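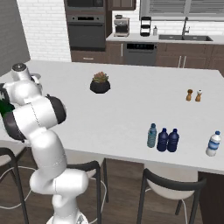 The arm at the kitchen island in the simulated cell, with four bottles on the counter. Render: Bombridge

Bombridge has changed the way it sets up its kitchen cell, the company wrote on Sep 5, 2026. Every change to the arm is now tried first in a simulated kitchen, and only after this is it copied to the real machine in the Grumen workshop.

The cell has one white arm, mounted beside a kitchen island. Until January the technicians corrected the joint offsets by hand after each service. Now they load the service values into the model and let the arm run 239 reaching moves over the counter. If a move comes too near to the worktop or the stools, the program stops and writes down the joint and the angle.

"We had a wrist joint that was set wrong by a very small amount, and we looked for it for two days," said Flurina Stöckli, who is responsible for the upkeep of the cell. "In the model we found it before lunch."

The real arm has 3,962 working hours behind it. Its elbow bearing was replaced after 1,223 hours by the service firm Kleinschmidt, and the wrist cable will be next — the part is ordered, but there is no delivery date yet.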